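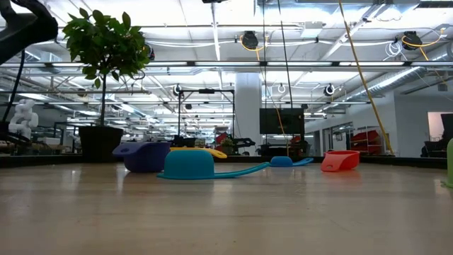
Item 1, the dropped object fault on the Cellside arm. The meeting opened on this because the last two sets of minutes call it "resolved" and it is not. Sanlow's written report says the arm let go of a piece at height 15 times in 2,217 cycles and blames the shape of the test pieces. Reda Kettani did not accept that. The molded plastic caps on the wood table have domed crowns and flat brims, the teal one has a brim much longer than its crown, and the coral-red one can end up on its side, but Sanlow picked the set themselves and signed off on it in June. If the pieces are too hard to grip, that was known before the first cycle. Sanlow's representative said the report would be reworded. Reda asked that the cause be found first and the wording left for later.

Item 2, the log. The drops are not spread evenly. None are recorded before cycle 829. Sanlow put this down to operator habits. It was pointed out that the same operators ran both halves. Helmy, who supply the grip controller, suggested the force reading drifts as the unit warms up. This is plausible but they brought no temperature data, and the same suggestion was made last time without any. The meeting noted that it has now heard three causes from two suppliers and seen evidence for none of them.

Item 3, the stop that came late. After one of the drops an operator pressed the stop button and the arm kept moving before it halted. Sanlow described this as "within normal braking behavior." Asked for the figure that normal is measured against, they did not have it to hand. The operator was outside the marked area and was not touched. Reda said that luck should not go in the report as a safeguard – the present draft comes close to doing so in section 4. Agreed that section 4 is withdrawn.

Item 4, the Fumik software update. Sanlow proposed installing it and closing the fault if the next 123 cycles run clean. Not agreed. The log already shows a clean run far longer than that before the first drop, so a short one proves very little. The update may be installed, but the fault stays open and the count starts again from zero.

Item 5, running in the meantime. No running at full speed. Two people present at all times, one of them at the stop button and doing nothing else. Sanlow asked for their objection to be recorded, on grounds of schedule. It is recorded.

Actions
Sanlow: stopping distance and time, measured on our unit, not taken from the manual.
Helmy: temperature and force readings for one full run past cycle 829.
Reda Kettani: correct the word "resolved" in the earlier minutes and send them out again.

Any other business: none.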